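Zostow Workbench Forum > Tables, Benches and Surfaces > Paper-covered table with a tape grid, how do you keep it square?

Started May 2026

papertable_attila
Hello all, I've been reading along here for ages and learning a great deal, so it's high time I asked something of my own. We have a big worktable that gets covered end to end in brown kraft paper, and on top of the paper we run painter's tape lengthwise and crosswise so the whole surface is divided into squares. It's a lovely thing to work on when it's fresh. You can say "put it in the second row" to someone on the other side of the table and they know just where you mean, and at the end of the day things go back where they were.

My trouble is that I'm on my third try at laying it and I've never been really happy with it. The first time I started at one corner and simply kept going, measuring each strip off the strip before, and by the far end I was out by the width of the tape and then some. The second time I was more careful with the measuring but the paper itself had a bubble down the middle, and when I smoothed it out the lines went with it. So before I buy another roll I would love to hear how people who do this well go about it. Paper first and let it rest? Tape the table underneath? Some trick with string? I have a long steel rule, a decent square and plenty of patience (my wife may tell you otherwise).
Attila Lakatos

bramblebench
Welcome, Attila! Your first problem is the easy one. Never measure a strip off the last strip. Hook your tape measure on one end of the table and mark all of your positions from that same end without moving it, then do exactly the same thing down the opposite side. Every little error you make stays where you made it and doesn't get passed along to its neighbors. I do pencil ticks on the edge of the table itself, so they're still there when the paper gets changed, and I can't tell you how pleased I am with myself every time I find them.

For the paper, unroll it the evening before and let it lie there curl side down with something heavy on the ends. I use the big Drorka roll and it comes off the core like a spring. Overnight it calms down quite a bit.

oldmill_june
Seconding the ticks. I'd add that you want to lay all of your lengthwise strips first, while you can still pull on them, and then do the crosswise ones. I used to alternate because it seemed more fun to see squares appear (it is more fun!) but I had a terrible wandering line every time.

Also pull the tape off the roll long, hold it up off the paper at both ends, sight down it, and lower it in one go. Two people make this a pleasure and one person makes it a comedy. If you're alone, stick down one end and walk backward.

Tomasz_R_shop
I'm going to be the grump. Why paper at all? You're spending an evening, a roll of paper and who knows how much tape on something that's scuffed by the end of the month. Get a rubber cutting mat or paint the tabletop and score the lines into it once, and you're done. I painted ours in September and haven't thought about it since. I know paper looks friendly, but a surface you have to redo is a chore you've given yourself.

bramblebench
Tomasz, I hear you, and if his squares never changed size I might even agree. But my spacing has changed more than once since I started and I'd have been sanding paint every time. With paper you peel it off and start over, and there's something nice about a clean start. There's also the matter of glare. My painted bench bounced the ceiling lights straight into my eyes, and kraft paper doesn't do that to me.

Tomasz_R_shop
So buy matte paint. I used the McKinnon flat bench enamel and it's as dull as a blackboard.

oldmill_june
It's dull until someone slides a box across it, and then you get shiny streaks. Ask me how I know. I liked that paint very much for a shelf, though, and I wouldn't want to put anyone off it.

hank.and.the.planes
(Posts: 1631, and I believe half of them are about tape, so please bear with me.)

Attila, nobody has asked about your bubble yet, so let me have a go. Most people fix the paper down all the way around and then find the middle is proud. Try it the other way. Fix one long edge only, with short pieces at first, and then smooth with your forearm – your whole forearm, sleeve rolled up, not your palm – straight across to the other long edge. Tack that side. Then do a second pass from the middle toward both ends before you press the tacks down for good. If you have to join two widths of paper, overlap them about 3 inches and try to have the seam fall under one of your tape lines. It hides it and holds it at the same time. If it won't fall under a line, I wouldn't lose sleep over it. A seam in the middle of a square only bothers the person who put it there.

On tape: buy the blue kind, decent quality, and don't stretch it. Stretched tape wants to go back to its own length and it will take the paper with it, and you'll get those little puckers beside the line a day or so later. I'd bet a cup of coffee that some of your wrinkles aren't from the paper at all. I've had good service from the Prelludar tape, which is a little thicker than the bargain rolls and comes up again without tearing the top layer off the paper, if you're slow about it.

papertable_attila
Well, what a generous bunch you are. Hank, I went straight out and looked and yes, there are puckers along the tape, and yes, I was stretching it. I was so proud of how tight I had it, too! I owe you a coffee.

Tomasz, I did think about paint, and I don't think you're wrong about the chore. But I'm fond of the paper. I like writing on it and I like that if somebody sets down something greasy it isn't the end of the world. And I'll confess I find the laying of it rather peaceful, when it's going well.

One more question while I have you all. Do you check your corners with a square as you go, or do you trust the ticks?

bramblebench
Trust the ticks but check the first crosswise strip with the 3-4-5 method before you press it down. If your table isn't perfectly square (and mine is nowhere near), decide which edge is going to be the boss and let the other one look a bit off.

oldmill_june
I check with my eye from the end of the table, crouched down with my chin on the edge like a child at a bakery counter. It catches a bend in a line much sooner than a square does. Just don't be alarmed if the lines look like they lean toward each other down at the far end. They'd do that if they were laid by an angel.

Tomasz_R_shop
I'll say one useful thing and then go back to my enamel. Change your knife blade before you start. A dull blade drags the paper and you'll have a torn edge wherever two strips meet.

papertable_attila
Hello again, friends, I'm back with my report, and I'm sorry it took me a while. I did everything in the order you told me: ticks from one end, paper left out to rest, the forearm trick (I felt very silly and it was marvelous), all of the long strips and then the cross ones, and no stretching. New blade as well, Tomasz. I had help with the lowering, and June is right that two people make it a pleasure.

I won't pretend it's flawless. There are still faint wrinkles in places and I had a seam or two I couldn't tuck away, but the squares are square enough to make me happy.

The table in its paper and tape: 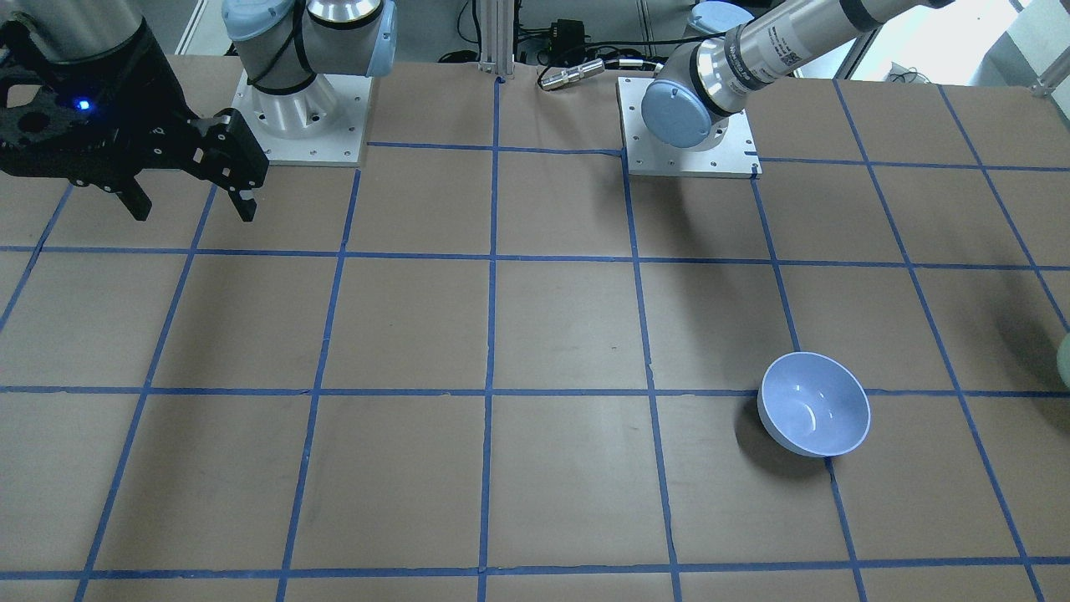
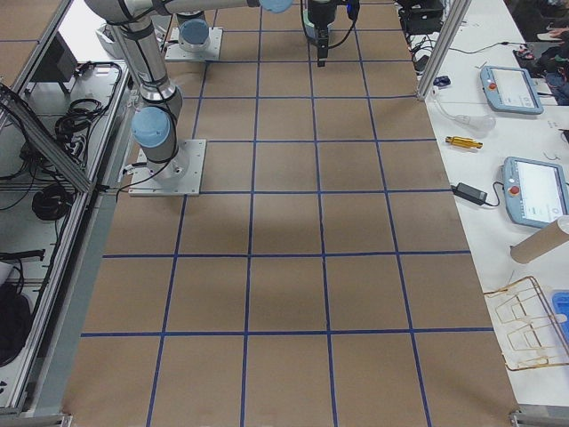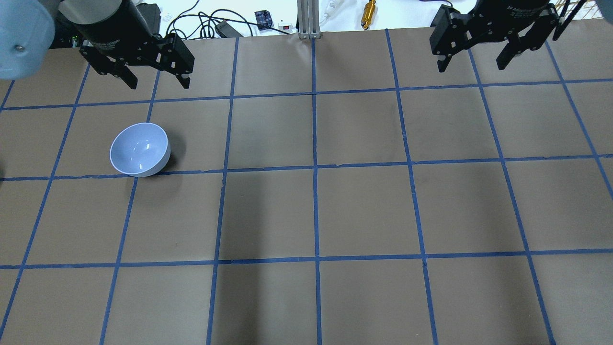 What I'd do differently next time is buy more tape than I think I need. I ran low toward the end and got very stingy, and I spent a silly amount of time deciding whether a leftover piece would reach, when I could have been having my supper. I also want to try June's chin-on-the-table check after every single strip, as I only remembered it once the long ones were down. And I wrote the spacing on the underside of the table in pencil, so whoever lays it next (me, let's not fool ourselves) won't have to work it out from scratch.

bramblebench
Oh, well done, Attila! Writing it under the table is a grand idea and I'm stealing it this evening. Those are good clear lines, and I wouldn't touch a thing until the paper asks for it.

Tomasz_R_shop
Straighter than I expected. I'd still paint it.

hank.and.the.planes
Very nice work. When a square gets too scuffed to bear, you don't have to strip the whole table, by the way. Cut a patch just bigger than the square, lift the tape on its sides, slip the patch under the edges and lay fresh tape over. It takes a few minutes and the rest can stay as it is. I've got one table where I don't think much of the original paper is left.

oldmill_june
Hank, do you glue the patch or does the tape hold it by itself? Mine always lift at one corner.

hank.and.the.planes
Tape alone, but I round the corners of the patch a little with scissors before it goes in, and I rub the tape down with the back of a spoon. If yours are lifting I'd guess the patch is cut too close to the line. Give it another finger's width on each side and see how you get on.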